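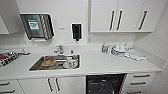
Leanne Blackburn
Bookings Secretary, Branavdale Village Hall

Hiring the hall: frequently asked questions

How do I make a booking?
Fill in the form on the Bookings page or pick up a paper copy from the rack in the porch. I reply to most requests within 3 working days. A date is only held for you once the deposit has been paid.

How many people can the hall take?
The main hall takes 80 seated in rows, or fewer if you are using tables. The Lewis Room is meant for small meetings and classes of up to 12.

What does it cost?
Charges are on the Rates page. Residents of the parish and regular groups pay the lower rate. Setting up and clearing away count as part of your hire, so please book enough time for both.

Can I look round before I book?
Yes. Stuart Haworth opens up for viewings on Sunday afternoons. Let me know you are coming, as there is sometimes a children's party in.

Is the kitchen included?
It is included with the main hall. If you only want the Lewis Room, tick the kitchen box on the form and a small charge is added. Please bring your own tea towels and take them home with you.

Can we use an outside caterer?
Yes, any caterer you like. We need their name and a phone number a week before the event. Deliveries should come to the side door, where there is no step.

Can we serve or sell alcohol?
You may serve it free of charge to your guests. If you want to sell it, including by way of a ticket that covers a drink, you must apply for a temporary event notice yourself. Ask me first, as the hall can only have a limited number each year.

What time does music have to stop?
At 11 pm, with everyone out by 11.30 pm. There are houses on both sides of the lane.

Where do we park?
The car park is shared with the bowls club. On match days use the field entrance past the chapel. Please leave the space by the gate clear for the ambulance.

Can I put up decorations?
String, ribbon and white tack are fine. Drawing pins, nails and confetti are not. Bunting can be tied to the hooks along the beams.

What do we do with rubbish?
Take it away with you. The bins behind the hall are for the playgroup.

What if I need to cancel?
Tell me in writing. You get the full deposit back if you cancel more than a month ahead and half of it after that. No refund is given in the last week.

Who do I ring if something goes wrong on the day?
Joanne Sowerby holds the spare keys. Her number is on the card inside the front door, next to the fuse box.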